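Ollo Craft Room – progress report to the Mestisent Fund, February

We said in the application that the craft room would be sorted by the end of winter. It is February, most of it is sorted, and we are choosing to call this on schedule.

The 61 shoeboxes are gone. They held beads, hooks, dried-up glue, a great many single earrings and, in one case, another shoebox. Anything usable has been moved into clear plastic boxes, so that people can see what they are reaching for before they tip it on the floor. Small parts go in the stepped upper trays and bulky things go in the deep bottom section. Buttons were meant to be small parts. There turned out to be too many of them, and they now have a bottom section to themselves.

Spending to date is $400 of the grant, nearly all of it on storage. We bought from Rukitz after the cheaper boxes we tried first proved to have lids with opinions. There is $80 left in this budget line, which we would like to move to labels and a second lamp. Please let us know if that needs a form. We assume it does.

The tables have been sanded, except for one patch with marks in it that go deeper than our enthusiasm. We have left them alone for now.

Ông, the beading group that shares the room on weekday evenings, tried the tiered boxes for a month and asked for 4 more. They also asked for a kettle, and we have explained the difference between storage and a kettle.

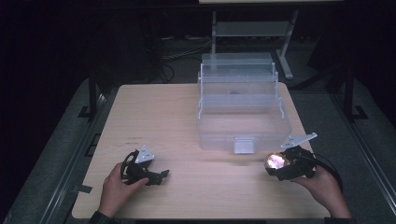
Photo: Ollo Craft Room

The tiered box closes with a small white latch on the front. We ask everyone to check it before lifting, a rule introduced one day after it was needed. The sequins from that occasion are still being found.

Still to do before the next report:
Labels for every tray, in letters large enough to read without glasses
The yarn cupboard, which we have opened twice and closed twice
A written list of what lives where, to be taped inside the door

We expect the first two to be finished by the time the spring classes start at 10 a.m. sharp, or near it.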